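Ticket 351 - Event floor linens and soft furnishings
Subject: Rings left on maroon tablecloth after fabric spray, plus stale smell that keeps coming back
Opened by: Soon-im Yeon
Assigned to: Soudabeh Nazari
Priority: Normal
Status: Closed
Site: Pennington, window side
Opened: Jul 20, 2022

Original report (Soon-im)

Two problems that I think are one problem. The big round table on the window side has a deep maroon cloth, and after it gets freshened with fabric spray there are pale rings on it. They show up once the cloth dries and they are easy to see from the bar stools. The second thing is the smell. The cloth smells lovely for an hour and then it goes back to old coffee and closed cupboard.

Already tried: more spray (more rings), a damp paper towel (left fluff all over), turning the cloth over (rings on both sides now, sorry).

The other cloths from the Mondard order do not seem to do it, but they are cream, so maybe they do and it doesn't show. Could somebody look before the Grirnport lunch? They have booked that table.

Reply 1 (Soudabeh)

Oh, I love this one, thank you for sending it in! Fabric care tickets are my favorite and we hardly get any.

Quick questions before I come up. Which bottle is being used, and how far from the cloth is it held? Is the cloth on the table when it gets sprayed, or hanging? And has it been through the wash since the spring, or only shaken out?

Please don't put anything more on it for now. I would like to see the rings as they are.

Reply 2 (Soon-im)

Bottle: whichever is nearest. There are a few. Distance: close, I think, people sort of go at the coffee spots. The cloth stays on the table. Wash: I asked and got three different answers, so let's say no.

Reply 3 (Soudabeh)

Came up after lunch and had a good look. Notes from the visit are below so the next person can follow along.
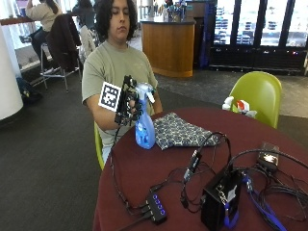
Dark cloths are tough customers with any spray, and maroon is one of the worst for showing a mark. Fine mist dries evenly and you never see it. Big drops sit in one place, soak in, and dry with an edge. I wanted to know which bottles were making big drops, so I went through what was there. The blue one with the white trigger head has light blue liquid in it and no shortage of keen users, and there is also a small white spray bottle over by the green chair, next to a white one with a red cap. The red cap one I set aside, as I'm only interested in things with a nozzle today.

Test 1. Three pumps from each spray bottle onto plain white paper, held a hand's width away. The blue bottle gave a wet blotch in the middle with dots around the outside. The small white one gave a soft, even cloud. Big difference!

Test 2. Same again at arm's length. The blue bottle was much better but still spat on the first pump. The small white one barely reached the paper.

Test 3. Turned the nozzle on the blue bottle a little and tried again. It had been sitting between two settings. Once it clicked over fully, the spitting almost stopped. I was very pleased with that.

Test 4. Took the head off and rinsed it in warm water, then pumped clean water through it 20 times. The first few pumps came out in a lopsided fan and by the end it was nice and round. Dried it, put it back on.

So that's one cause: a half-turned, slightly gummed up nozzle used too close. I don't think it explains the smell, and I don't think it explains the bigger rings near the middle of the table either. Those have a faint shine if you get your eye down level with the cloth. My guess is buildup, meaning layer after layer of fragrance with no wash in between.

Reply 4 (Soon-im)

Shine! Yes! I had seen that and thought it was wax from candles.

Is it worth trying the Febreze? People here like that smell best, and I'd be happy if we could settle on one bottle and put the others away.

Reply 5 (Soudabeh)

Good thought about candles, but I tried a warm iron through brown paper on one spot and nothing came off on the paper. So I'm ruling out wax.

And yes, let's look at the Febreze.

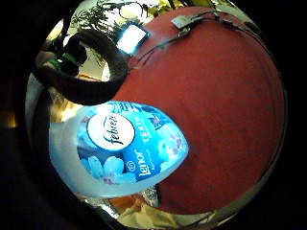 The Febreze Lenor fabric spray, pale blue bottle with flowers along the bottom of the label.

I like having a single bottle that everyone can recognize, and the bright blue label makes this an easy one to ask for. "Use the one with the flowers" is a sentence I can put on a card. I read through the directions on the back before using it, and I'd ask everyone else to do the same, including the bit about testing on a hidden area first. I did mine on the hem at the back, where the cloth hangs down by the table leg.

Test 5. Hem, unwashed part, one light pass from arm's length. Dried overnight. There was a very faint edge if you went looking for it, and the smell was pleasant in the morning with a bit of the old coffee underneath.

Test 6. Other side of the hem, washed by hand first in cool water with a drop of plain detergent, rinsed well, dried flat, then one light pass. No edge at all. No coffee. It smelled clean before I even sprayed it, and I was grinning at a tablecloth hem in an empty hallway.

That tells me the wash is doing most of the work. The spray is fine as a finishing touch on a clean cloth, but it can't lift old coffee out of the weave. Both of your problems have the same root, so you were right in the first line of your ticket.

Reply 6 (Soon-im)

I'm convinced. Can it go in the machine? The care tag has faded to nothing and I don't want a pink cloth. Or a small one.

Reply 7 (Soudabeh)

I looked up the Mondard order and the same cloth is listed as item 317, machine wash cool, no bleach, line dry. I still did a color check first: pressed a damp white rag on the hem and leaned on it for a minute. A tiny bit of pink came off, so it goes in alone or with dark things. Please keep the cream ones well away from it.

What I did, in order:

Shook it out over the railing. Crumbs, mostly.
Dabbed the coffee spots with cool water and plain detergent, working from the outside in. Left them for a quarter of an hour.
Washed on cool, half the usual detergent, no softener.
Ran a second rinse. There was still foam in the drum window at the end of the first one, which fits with the buildup idea.
Hung it over two rails with the fold off center, so the crease won't sit across the middle of the table.
Ironed it on the back while it was still a touch damp.

The shine is gone. So are the small rings. One of the large ones has left a shadow that I can find and you probably can't. I'll give it another go next wash and I have good hopes for it.

Size check: it hangs the same length all the way around as before, so no shrinking that I can see.

Reply 8 (Soon-im)

Back on the table and it looks wonderful! I walked around it twice trying to find the shadow and had to give up. It even feels different, softer, like it drapes better over the edge.

One more question while I have you. The little blue and white patterned cloth that lives on that table, the one with the paisley sort of print. Same treatment?

Reply 9 (Soudabeh)

Same idea, but do it on its own the first time. Blue prints can let go of color too, and the white parts will be the first to tell you. Color check with a damp rag, cool wash, dry it flat. If the rag stays white it can join the next load. And go easy with the spray on a small cloth like that, especially if people wipe their hands or glasses on it. I'd skip it altogether.

While I was up there I wiped down the green chairs as well. They were catching some of the overspray, and on plastic it dries a bit tacky. Warm water and a soft cloth took it straight off - no product needed.

Reply 10 (Soon-im)

So THAT's why my sleeve kept sticking to the chair. Thank you!

The Grirnport lunch went well. I also had Rimanex on the phone about renting linens from them and I told them we're fine for now.

Resolution

Cause: fragrance buildup on an unwashed cloth, made worse by a spray nozzle left between settings and held too close.

Fix: cool wash with double rinse, nozzle cleaned and set, one spray bottle chosen for cloths.

Going forward:
Wash the maroon cloth after every second event, alone or with darks.
Spray only when it's clean and dry, from arm's length, one light pass with the arm moving.
Give the first pump into a rag or the sink.
Let it dry fully before setting anything down on it. A cup on a damp patch makes a ring all by itself.
Coffee spills get cool water right away and no spray.

Still open on my side: the shadow from the large ring, and a replacement care tag. I've got a laundry pen and will write one on the hem in August when the cloth comes down for its next wash. If the rings come back before then, please reopen this ticket and tell me which bottle was used.

Closed by Soudabeh Nazari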